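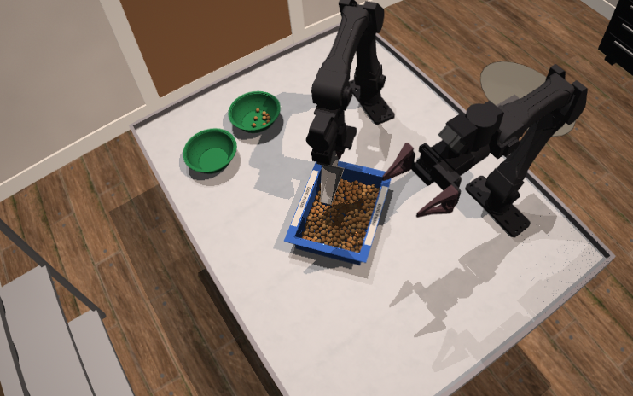
Two-arm scooping setup, simulated: one bin, two bowls, one scoop.

Varma Scooping Set — README and house rules

Hi, and thanks for grabbing this! I'm Paweena Limsakul and I look after the Varma set at Prundenby. Half of this file is a data card, and the other half is the rules we work by, which started as my grumbles in the margins of other people's pull requests. Please read both halves before you train on anything.

Last updated: Mar 28, 2024

What's in it
500 simulated episodes of a two-arm table task: move little brown balls from a blue bin into green bowls using a scoop. Everything is rendered, no real hardware anywhere. 39 episodes are held out for testing and live in their own folder. Keep them there, please (I check).

Rule 1: log the whole thing
Every episode runs from reset to timeout or success, and you don't trim the boring bits. If an arm dithers over the bin for ages, that's data too. I know it makes the files fat. Gikbridge tried trimming on their copy and we spent most of December working out why our numbers didn't match theirs!

Rule 2: odd states stay in, with a tag 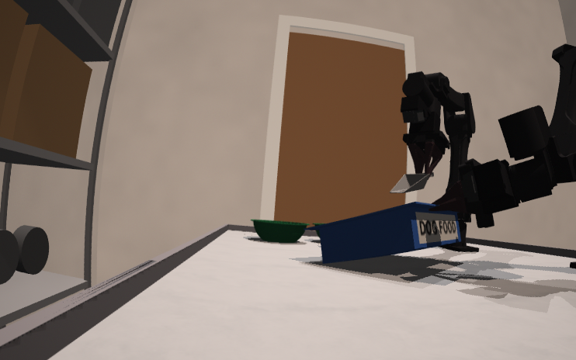
A tipped container gets the tag "tilt", a scoop that's left the gripper gets "loose_tool", and you can use both at once. Tag what you see in that step and leave your theory about the cause for the notes field. There are 22 tags at the moment, all listed in tags.txt, and if you want a new one open an issue first — I'm happy to add them, I just don't want three spellings of the same thing.

Rule 3: success is judged on the bowls
Look at where the balls ended up and score each bowl separately. A tidy-looking arm motion earns nothing on its own. We had a long back-and-forth with Clalmont over whether a bowl with only a few balls in it should pass, and where we landed is that the threshold sits in the config and gets printed with every result. Change it if you like, but say so.
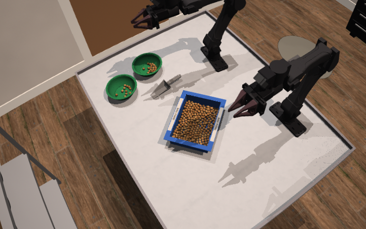
Rule 4: where the arms are allowed to stop
Grippers finish open and clear of the bin and both bowls. The scoop may be left on the tabletop. An episode that ends with fingers touching a container gets flagged, even if the scoring was fine, and it takes two reviewers to clear the flag.

Known problems
- Shadows can fall right across the scoop and the balls, so colour-only segmentation struggles.
- The print on the bin labels is tiny in the wide views. Don't build a reading task on it.
- 6 episodes have a wrong timestamp in the header. They're named in errata.txt and I'll fix them in the next release.

Colour and spelling in the tags are Australian ("grey", "centre"), so adjust your parser before you email me about it.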